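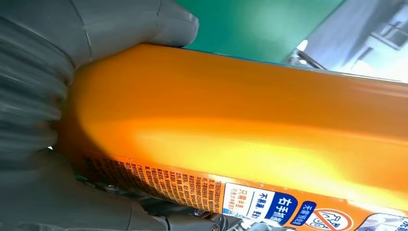 I sold the estate last month, after putting it off since the spring, and bought something smaller. A few people have asked how it went, so I'm writing it down once.

I started with the online buyers. Zandard gave me a price in a couple of minutes, then knocked 254 pounds off at the handover for two scuffed alloys and a stone chip on the bonnet. I had mentioned the alloys on the form. The man was polite but he wasn't going to move, so I drove it home again.

Next was a private advert. I asked for 3000 and had 6 messages the first evening. Most wanted to know my lowest price before they had seen the car. One asked whether I would swap it for a van. A couple came out from Bloxham, looked underneath with a torch, drove it up to the roundabout and back, and said they would think about it. They rang the next morning and offered a bit less than I wanted – still more than Zandard – and I said yes.

The paperwork was easier than I expected. I did the change of keeper online while they stood in the kitchen, and the money was in my account before they had put their coats on. I gave them both keys, the service book and the old roof bars, which don't fit anything I'm likely to own again.

For the replacement I went to Hudomness, the dealer out past the garden centre. They had 4 small hatchbacks in my price range and I drove two of them. The first had a heavy clutch. The second was quieter and had a full history, with one gap where the owner had used a different garage. I checked its old MOT results at home before going back to pay the deposit.

They tried to sell me the Ultine paint protection, and a warranty on top. I said no to the paint and took the shorter warranty, mostly for the gearbox.

It's been fine so far. The boot is small and I've had to fold the seats down for the tip twice. Road tax is a good deal cheaper. I still need to order mats, and the rear wiper smears, so that's a job for November.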